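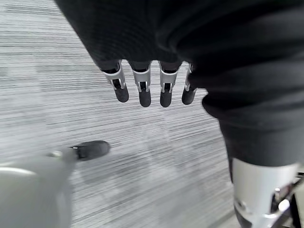
Shelf in my small shop leans forward
Posted by Makhubela

I bought a used metal shelf and the top level goes down a little to the front. Is it dangerous for bottles? 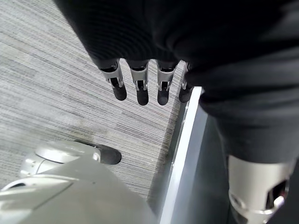
nuvton_k
Check the feet first. Black ribbed knit, like on that sleeve, catches on bad screws, so roll yours up.

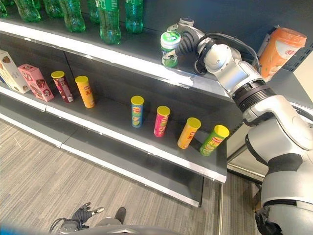 Then put heavy goods low.

Prornetti
Mine had the same problem.

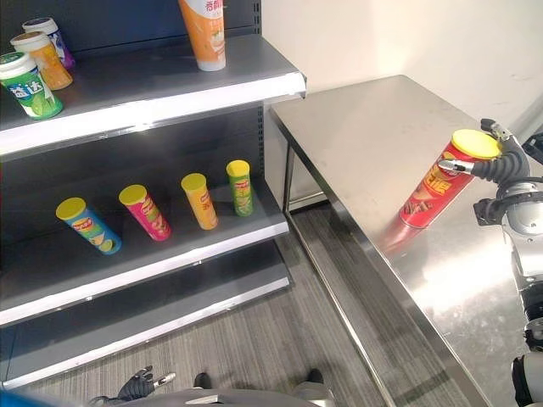

Buy a front lip. It costs little. A white one, as on the shelf with the gum bottle, is enough for small things.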